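Po-yen Hsiao
14 December 2022

Thread on how we look after the pair of hand-held grippers at Flirnside. People at the other site keep asking, so I'm writing it down once.
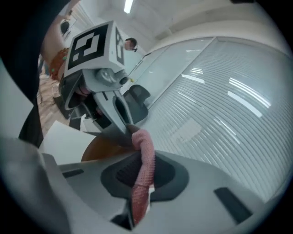
1/ The pair has done 561 takes since the last full service in October. Most of that is cloth handling, and cloth is what wears them out. Lint gets in everywhere.

2/ Start with the fingers. Open each one all the way, blow it out with the hand pump, then wipe the inside faces with a dry lint-free cloth. No alcohol on the pads. We lost a set that way in the spring.

3/ Next is travel. Close the gripper slowly and feel for a catch near the end. If there is one, take the cover off and look for thread wound around the slide. Tweezers, not a blade.

4/ Six screws hold the cover. They go into plastic, so hand driver only and stop when they're snug. Daddale stripped two with the drill and we had to print a new housing.

5/ Marker cubes. Push each one with a thumb. If it moves at all, take it off, clean the seat, refit it and redo the calibration. A loose cube ruins the pose data and you won't notice until someone plays it back.

6/ Wipe the marker faces too. Fingerprints shine under ceiling lights and the tracker drops out. Matte prints are better than gloss. Tai keeps spares in the top drawer, flat, in the folder.

7/ Lens last, after the dusty work is done. Blower first, then the lens cloth. A fisheye shows every speck near the middle.

8/ Then a handover test. One gripper holds a strip of cloth, the other takes the free end, 20 times. Use something thin and bumpy if you have it – smooth cotton is too easy and hides a worn pad.

9/ More than one drop in the 20 and I swap the pads on both grippers, even if only one looks bad. Mixed pads pull unevenly.

10/ Write the take count on the Vikomitz sheet when you finish. Count, pads yes or no, cube moved yes or no, initials. If the sheet is full, start a new one and leave the old one in the binder.

11/ Someone asked about grease. A very thin film on the slide, at full service only. Any more and it picks up lint within a day.

12/ New pads are on order. Until they come, please don't use the last set for demos.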